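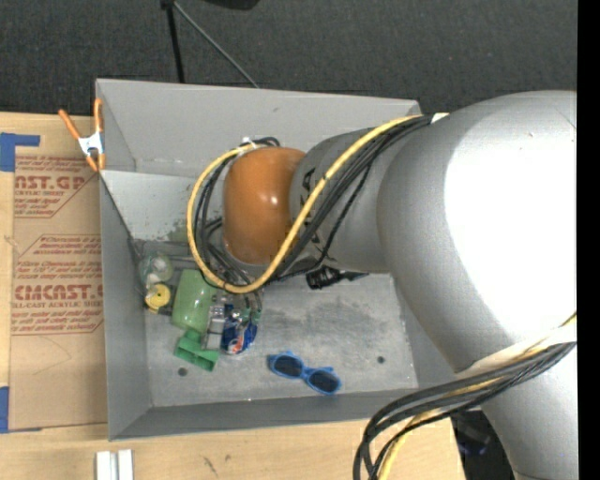 Biofilm in medical tubing

A biofilm is a community of microbes that sticks to a surface and wraps itself in a slimy coating of its own making. In hospitals and dental offices, biofilms are best known for growing inside narrow tubing, such as urinary catheters, feeding tubes and the water lines of dental chairs. They are remarkable structures – tiny cities, with channels that carry food in and waste out – and they are also a stubborn problem for infection control.

Formation

Growth begins when free-floating bacteria touch a surface and hold on loosely. Proteins from urine, blood or saliva often coat the tubing first and give the cells something to grip. Once attached, the bacteria switch on a different set of genes, divide, and begin producing a matrix of sugars, proteins and loose DNA. As the colony matures, clumps and single cells break away and travel downstream, where they can settle again.

Narrow tubes suit this process wonderfully well. Water moves slowly near the wall of a tube, even when the flow in the center is fast, and a thin tube has a great deal of wall for the small amount of liquid it holds. Long idle periods, such as nights and weekends in a dental office, help too.

Common organisms

Species of Pseudomonas are frequent in water lines, along with Legionella and many harmless water bacteria. Urinary catheters more often carry Escherichia coli, Enterococcus, Candida yeasts and Proteus mirabilis. The last of these is especially interesting: it breaks down urea, which makes the urine less acidic and causes crystals to form. The crystals become part of the biofilm and may block the catheter completely.

Resistance to cleaning

Cells in a biofilm can survive doses of disinfectant or antibiotic that would easily kill the same cells floating free. The matrix slows some chemicals and uses up others. Deep in the film, where oxygen and food are scarce, cells grow very slowly, and many antibiotics work poorly on cells that are barely growing. A few "persister" cells go almost dormant and can rebuild the colony after treatment ends.

For reusable tubing, brushing and flushing therefore come before disinfection. Drying matters just as much, as moisture left overnight lets survivors multiply.

Detection

Culturing a flush sample is the usual method, but it catches mainly the cells that have come loose. Brushing the inner wall before flushing recovers more. Microscopes give the most beautiful results, with dyes that show living and dead cells in different colors, though the tube normally has to be cut open.

The Brekton loop is a bench setup in which water circulates through 20 parallel lengths of tubing, each 90 cm long, so that one piece can be removed at a time while the others keep running. The Kastel variant adds a pause in the flow to imitate a closed office.

Prevention

The surest way to avoid a catheter biofilm is to remove the catheter as soon as it is no longer needed. Closed drainage systems and clean insertion delay growth. Dental lines are commonly treated with chemical tablets or continuous dosing, and flushed between patients.

See also

Quorum sensing
Catheter-associated infection
Dental unit water line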